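## 4. Work area rules - Kosa sorting cell

Read this section before switching the arm to automatic.

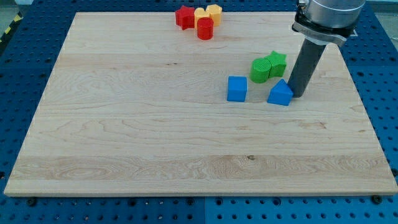 Collision limits apply to the whole cell, including the board, the table and any part placed by hand. The limits are set for the rod tool only and must be entered again after every tool change. Parts grouped by colour may touch one another, as the two green blocks do, but the rod must approach a group from its open side. Keep the near half of the board bare during a run.

1. Press the stop button and wait for the status lamp to show amber.
2. Check that the board lies flat on the perforated table.
3. Place the blocks. Keep hands outside the taped boundary once the last block is down.
4. Lower the rod in manual mode at 10 mm/s. Stop 2 mm above the wood.
5. Save this height as the floor limit.
6. Run 5 test pushes at low speed before releasing the cell.

**Caution:** Do not lower the floor limit to reach a fallen block. Stop the arm and pick the block up by hand.

**Note:** Limits saved under Clilletora 4 are not carried over to later versions - enter them again.

Changes to this section go to Hường Bùi.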